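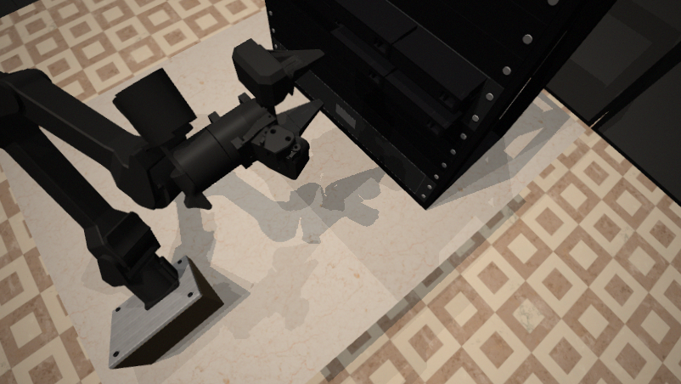 Simulated arm with its two-fingered gripper open in front of the equipment rack.

Robotics Club: server room project moves into its second half

The robotics club at Harries has spent most of this term working in simulation. The project is called Durnix, and the task is one that sounds simple when it is written down: a single arm, bolted to a fixed block, has to reach a module in an equipment rack, close its gripper on it, pull it straight out and put it back.

The club chose a rack because several members have after-school jobs or internships that involve them, and because the parts are regular in shape. A rack is also unforgiving. The modules sit close together, the fronts are all dark, and if the arm comes in at a slight angle the module jams in its slot. Most of the early attempts ended that way.

Work is split between two groups. The motion group writes the code that moves the arm from its rest position to a point just in front of the rack. The grasp group takes over from there and handles the fingers and the pull. The two groups agreed on a handoff point in October and have changed it twice. The current one has the gripper already open and lined up before the grasp code starts, which has cut down on collisions with the rail.

Each version of the code gets a batch of 100 runs. The room changes between batches: the floor, the lighting and the angle of the rack are all picked from a list. Members who joined this year sometimes ask why the arm is working on marble and patterned tile. The floors came with the Butix scene pack the club uses, and they are useful for testing the vision code, which has to find the rack against a busy background and ignore shadows. An early version did badly at this and kept treating the shadow of the gripper as part of the rack. Training on 1,000 rendered views instead of 500 helped a good deal, though very strong side light still gives trouble.

The remaining problem is depth. The arm stops short of the module more often than it should, and the fingers close on nothing. The grasp group thinks the fault is in how the rack front is measured, as some modules stick out farther than others and the code uses one value for all of them. A fix that measures each row separately is being tested now. If it holds up over two full batches it will go into the main code before the break.

In March the club will take Durnix to the Zondenel student meet. Teams there are given a room layout they have not seen before and have one hour to make changes before their runs are scored. Points are given for each module removed and returned, and taken away for any contact with the rack frame. The meet is run entirely in simulation, so the club has no hardware to ship and every member who wants to attend can take part, either in person or from the lab.

There is still plenty to do before then – the notes for the motion code are out of date, and the return step has hardly been tested. Members with time to spare are asked to look at the task list on the lab door and put their initials next to anything they can take on. Writing and testing jobs are marked separately, and the writing jobs do not require any programming.

The club meets in Room 201 at 3:30 p.m. New members are welcome at any point in the year. Bring a laptop if you have one. The lab machines can run the simulator too, but the two by the window are slow with shadows turned on and are best kept for code and notes.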